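Rurnach Robotics Course
Handout 7: Learning from hand-held gripper demonstrations
Revised 25 May 2018

Read this before the lab. The first half covers the method and the second half covers the task we use to test it. The earlier handout on camera geometry (April) is assumed.

1. The problem

To train a policy by imitation we need demonstrations, and each demonstration has to contain two things: what the robot would see, and what it should do next. Teleoperation gives both directly, since the operator drives the real arm. It is slow, and it ties up an arm for every hour of data.

The alternative used in this course is to let a person do the task with a gripper in each hand. The fingers are the same shape as the fingers on the arm, so contact with objects is similar. No arm is needed during collection. The cost is that the actions are not measured by joint encoders and have to be recovered some other way.

2. What is recorded

The setup we use is called Broltorden. Each demonstration is stored as a set of streams with a shared clock:

- images from the camera on each gripper
- images from a head-height camera
- the pose of each gripper over time
- the opening width of each gripper

The gripper views are the main input to the policy. The head view is stored with every demonstration, but the baseline policy does not use it. You will test in the lab whether adding it helps.

3. From poses to actions

Let T(t) be the pose of one gripper at time t, in whatever world frame the tracker picked. We do not want the policy to depend on that frame, so actions are written relative to the current pose:

A(t, k) = inverse(T(t)) * T(t + k)

The policy predicts a short run of these, one for each step k, plus the opening width. For two hands we also give it the pose of one gripper relative to the other. Leaving this out makes little difference when the hands work separately. It matters a lot when one hand steadies an object and the other acts on it.

Delay has to be handled as well. The camera, the tracker and the width sensor each report late by a different amount. Measure each delay once, shift the streams to match, and only then cut the data into training samples. A common mistake is to correct the images and forget the width. The policy then closes its fingers early or late, and the error is easy to blame on the network.

4. The Wattimena task

The objects are a mug tree stand and a wire whisk on a table covered with a white sheet. The goal is to pick up the whisk and leave it hanging on one of the arms of the stand. One hand may hold the pole. The start position of both objects is changed between demonstrations.

The task is harder than it sounds for two reasons. The stand is thin and pale, and so is the background. Also, the upper part of the pole can leave a gripper camera's view when the gripper is low and close, so the policy has to act on a partial view of its target.

5. Result to discuss

We trained on 30 demonstrations per operator, with 3 operators, and compared 2 versions of the action: relative, as in section 3, and absolute in the tracker frame. The relative version kept working when the table was moved. The absolute version did well at the original table position and poorly elsewhere. Come ready to say why, and whether more data would have fixed it.

A weaker finding is that demonstrations made slowly were more useful than quick ones. We have not separated this from operator skill — treat it with care.

6. Views

Compare what each camera can tell you about the position of the stand.
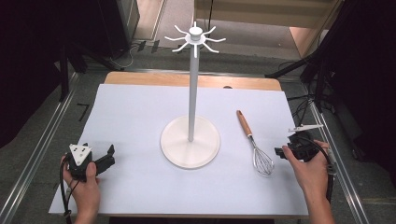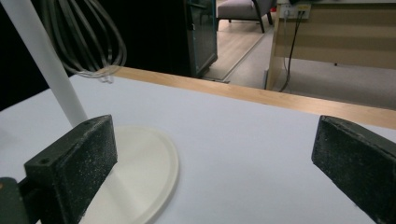

Figure 1. The mug tree stand in the head view (first) and in a gripper view (second).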